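Section 4: Handing Cable Work to the Arm
Kellier Bench Cell, Set-Up Guide for Line Staff
By the Drondwood training desk, 24th January
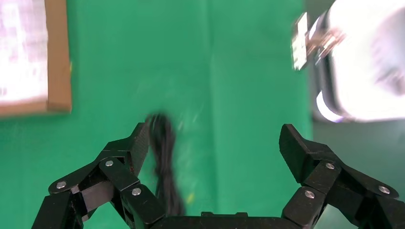 Before the cell arrived, two people at each bench picked, coiled and passed cables by hand. One person now runs the bench and the arm does the picking. Your job moves to loading, checking and clearing faults.

1. Log in at the bench panel and select job 2618.
2. Lay the cloth flat and clear loose scraps.
3. Open the gripper fully from the panel. Do not pull the fingers apart by hand.
4. Place one cable within reach. Tuck in any stray ends.
5. Step back behind the floor line and press Start.
6. Check the first 10 cables yourself. After that, check every tenth.

Note: If the arm misses the same cable twice, the cell stops and shows code 139. Move the cable, clear the code and restart. Misses are not counted against the operator.

Caution: Keep fingers, sleeves and lanyards away from the gripper links while the panel light is on.

Breaks stay as they were. Staff moved off the benches go to inspection at the Pralville site or to packing, at the same grade. See Section 7 for retraining.

Comments (2)

benchtwo: Step 6 should say who signs the check sheet. We have been using the shift lead.

packing_side: My wrists are better since September. I do miss having someone to talk to at the bench.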